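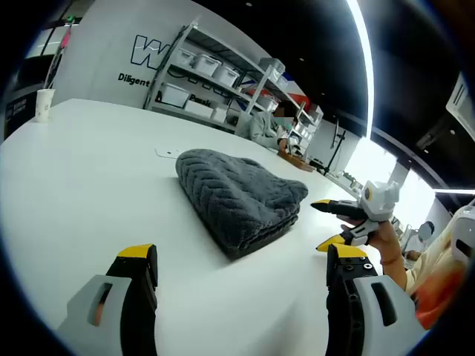

Disciplinas > Automação Laboratorial > Módulo 3 > Apontamentos

28/06/2025 — Hamdia Adugna

Pinça manual de dois dedos: preparação do posto e manutenção

1. Âmbito

Estes apontamentos cobrem a montagem, a verificação e a substituição de peças de desgaste da pinça manual Skukodier, usada nas aulas práticas de manipulação de têxteis. O comando do braço Pallel fica para o módulo seguinte. Quem faltou à sessão de maio deve ler primeiro a folha de segurança.

2. Constituição

A pinça tem dois dedos pretos com ponteiras amarelas e placas laterais cinzento-claras, com rasgos alongados. As ponteiras são a peça de desgaste. As placas laterais só se retiram para limpar as guias ou trocar um dedo.

Os dois dedos deslocam-se em simetria, acionados por um único gatilho. Uma folga num dos lados aparece, por isso, como desvio do ponto de contacto em relação ao eixo da pinça. Convém medir esse desvio antes de desmontar seja o que for.

3. Preparação do posto

3.1. Limpar o tampo da mesa com pano de microfibra. Não usar álcool nas ponteiras: endurece a superfície e altera o atrito.

3.2. Colocar a peça têxtil de ensaio (toalha ou malha espessa) ao alcance da pinça, sem esticar. Tecidos finos não servem para esta verificação.

3.3. Ligar o registador Ki e aguardar 95 segundos antes da primeira leitura. Leituras feitas durante o aquecimento são rejeitadas na correção do relatório.

3.4. Abrir a pinça até ao batente e registar a leitura como «aberto». Fechar sem peça e registar como «fechado». Repetir o par três vezes.

4. Verificação do fecho

4.1. Segurar a pinça na horizontal e acionar o gatilho lentamente. O curso deve ser contínuo. Um ressalto a meio indica sujidade na guia.

4.2. Parar imediatamente antes do contacto e observar a folga entre as ponteiras. Deve ser igual de cima a baixo. Se abrir em cunha, a ponteira está mal assente ou o dedo está empenado.

4.3. Aproximar a pinça do bordo da toalha com os dedos quase fechados, para confirmar o alinhamento com a peça antes de abrir e prender.

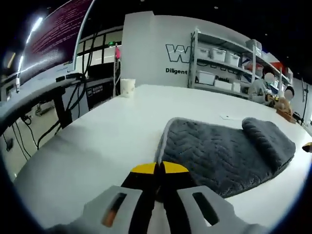 4.4. Prender uma única camada, levantar e manter durante 48 segundos. Se a peça escorregar, repetir com a outra face do tecido antes de concluir que há desgaste.

5. Substituição das ponteiras

Intervalo: a cada 300 ciclos registados, ou antes disso se houver brilho ou fissuras na zona de contacto.

— Desligar o registador e abrir a pinça até ao batente.
— Retirar a ponteira gasta puxando no sentido do dedo. Não fazer alavanca contra a placa lateral.
— Limpar o assento a seco.
— Montar a ponteira nova do jogo Mumton e pressionar até encostar.
— Repetir 3.4 e 4.2. Anotar o número do jogo na ficha.

As duas ponteiras trocam-se sempre em conjunto, mesmo que só uma apresente desgaste.

6. Registo

A ficha é preenchida por posto e assinada por quem fez a intervenção e por quem a verificou. Grupo A: Kwabena Amegashie. Grupo B: Lamisi Addo. Valores em branco contam como verificação não realizada.

Contacto: secretaria do módulo, gabinete 3 | © Automação Laboratorial | Voltar ao topo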